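**Runden** was a Gallport software company that made stock and ordering tools for independent shops. It was founded by Salma Amrani and a former colleague from the wholesale trade, and later became part of the Ezzat group. Its main product, Ider, is still sold under its own name.

## Background

Amrani had spent most of her early career as a buyer for a hardware wholesaler in Gallport. Orders from small shops arrived by telephone, fax and email, and had to be typed into the wholesaler's system by hand. Mistakes were common, and the shops had no easy way of finding out whether an item was in stock until the delivery turned up without it. She wrote the first version of what became Ider as a set of linked spreadsheets, which two of her customers agreed to use in place of paper order forms.

The company was registered in April of the following year. The name was taken from the lane where its first office stood, above a shoe repairer near the harbour. For its first two years Runden had no outside investors and paid its way with consultancy work, mostly stock audits for garden centres and ironmongers.

## Ider

Ider began as a desktop program that kept a single list of goods for a shop and sent orders to suppliers overnight. Shops entered their sales at the end of the day, and the program drew up a suggested order, which the owner could change before it went out at 10 pm. A browser version replaced the desktop program after the first round of funding. Support for the older version was kept up for longer than planned, as many customers ran it on back-office computers that had no reliable connection. 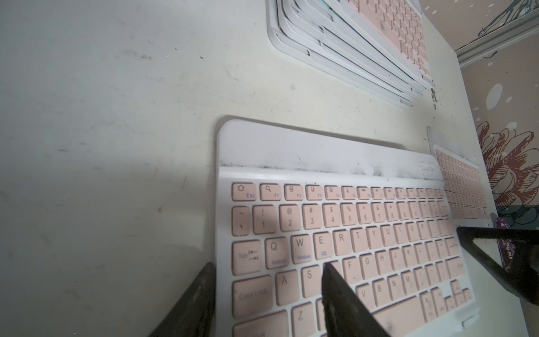 *A wireless keyboard with pale pink keys.*

The order screen was designed to be worked entirely from the keyboard. Each supplier had a short code, quantities were entered with the number keys, and the whole order could be checked and sent without a mouse. This was popular with long-standing users and was carried over into the browser version, although new customers sometimes found it hard to learn. A simplified screen was added later and is now the default.

Ider was sold by monthly subscription, with a separate charge for each supplier connection. The supplier charge was unpopular and was dropped when the company changed its prices ahead of the sale to Ezzat. Suppliers themselves have never paid to appear in the system.

## Funding and growth

Runden took its first outside money from a small group of private investors, most of whom had a background in retail. Amrani remained chief executive and kept the largest single holding. The funding was used to hire developers and to open a support desk, which until then had been run by the two founders on a shared mobile phone.

The company grew to 74 staff, of whom the greater part worked in support and in setting up new customers. An attempt to sell Ider to restaurants was given up after a year. Restaurant orders changed too often for the overnight system, and the company was unwilling to rebuild it for daytime deliveries. Amrani later described the restaurant project as "an expensive way of finding out who our customers were".

## Sale to Ezzat

Ezzat, a group that owns several payment and till businesses, had sold Ider alongside its own card terminals for some time before it made an offer. It bought a 70 per cent share in Runden first and took up the remainder at the end of an agreed period. The terms were not made public.

Under the agreement the Gallport office stayed open and the support desk was kept in the town – a condition that Amrani is understood to have insisted upon. The Runden name was retired once the purchase was complete, and the company's staff moved to contracts with the parent group. The second founder left at that point.

## After the sale

Amrani stayed on to lead Ezzat's shop software division, which took in Ider and a till program the group already owned. The two were linked so that sales no longer had to be entered by hand. She stepped down from the division when this work was finished and now sits on the group's board as a non-executive director.

She has since backed a number of young companies in and near Gallport, mainly in wholesale and delivery, and teaches an evening course in purchasing at the town's college.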